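16th June
By Zuleica Marinho

What's a food bank?

Sometimes a family runs short of money for groceries. Happens to lots of people. A food bank gives them food, for free.

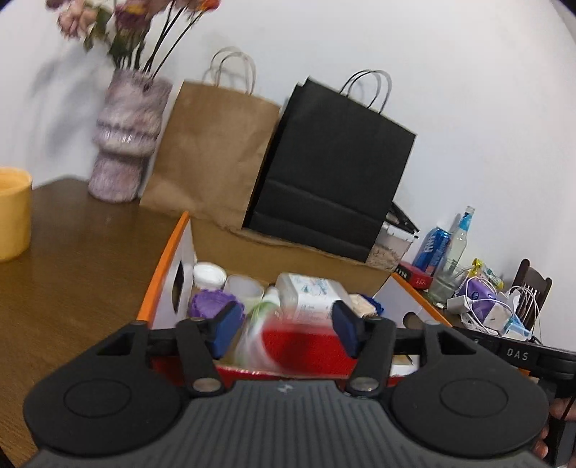 Food comes in from shops, farms and neighbours. Then it gets sorted, tins with tins. Boxes do most of the carrying, and a cardboard one with a hand hole in each side panel is easier to lift. Dastness Food Bank packed 3,286 last year!

Who can go? Anyone who needs too. You don't have to be in trouble.
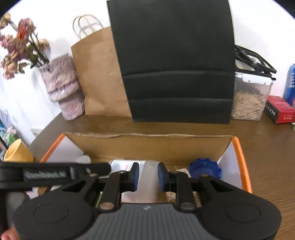

Some places ask for a letter first, some dont. At Plindeck you just walk in. Kids can help out by bringing a tin of beans or some pasta to school.

Last updated: March
Contact us | © Dastness Food Bank | Back to top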